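Flultiston Home Help › Surfaces and Storage

Sorting odds and ends on a marble-pattern surface without marking it

Posted by Petronella Modise

I have a small tiled corner with a pale marble-pattern surface, and it collects things. At present it holds two cups, a drinks can, a marker and a yellow plastic bin that I put in the middle for clearing up. The surface is a printed sheet from Plostuver, not stone. I want to know two things. First, what should go in the bin and what should stay out of it? Second, is there a safe way to remove marker ink from a printed pattern if a cap comes off? I have read that solvent lifts the print along with the ink.

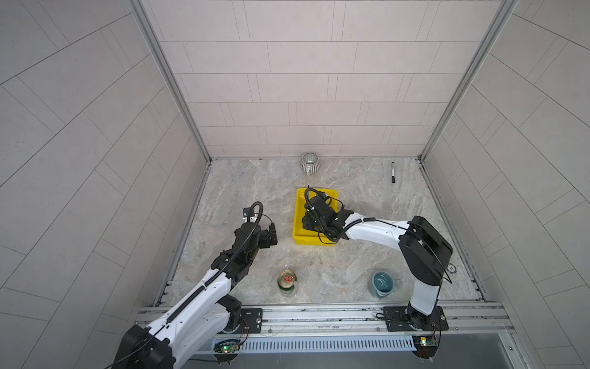
The corner, with the yellow bin in the middle and the ribbed grey mug near the back wall.

Ívar Kragh

Take the cups out of the question first. Ceramic should not share a bin with a can or with anything else hard, as glaze chips at the rim. Carry them to the sink separately. Empty the can, rinse it and put it straight in the recycling. That leaves the marker, and one marker does not need a bin that size. I would use the bin for the trip and keep pens in a jar.

Set the bin down flat and lift it to move it. Grit under a plastic base will scratch a printed sheet if you drag it. I paid 300 for a replacement sheet in November after doing exactly that.

Danai Raptis

Just wipe it with a damp cloth, it will be fine. Mine has been down for years.

Zoi Kontogiannis

A damp cloth will not shift permanent ink, so the answer depends on the marker. Read the barrel. If it says dry-wipe or washable, use warm water with a drop of washing-up liquid and blot.

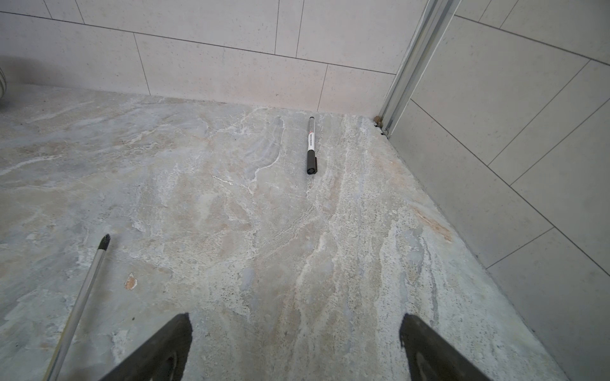

For permanent ink, test isopropyl alcohol on a hidden edge first. Put it on a cotton bud, never directly on the sheet, and hold it there for a few seconds. If the bud picks up beige or grey, the print has no wear layer and you should stop. If it stays clean, work from the outside of the mark inwards and change the bud often. Rinse with plain water and dry.

Do not use melamine sponges on a printed pattern. They are a fine abrasive and leave a dull patch that shows under side light. The same goes for scouring cream. For dust in the veining, a soft brush is enough — sweep towards the open side, away from the corner seams, where grit tends to pack in.

Store markers flat with the cap pushed on until it clicks. Mavromatis sell a shallow pen tray that does the job, though any lidded box will do.

Related posts
Lifting tea stains from ribbed mugs
Grout haze on pale grey wall tiles
Didik storage bins: do the lids fit the older size?
Cutting a printed sheet to fit a corner

Contact us | © Flultiston Home Help | Back to top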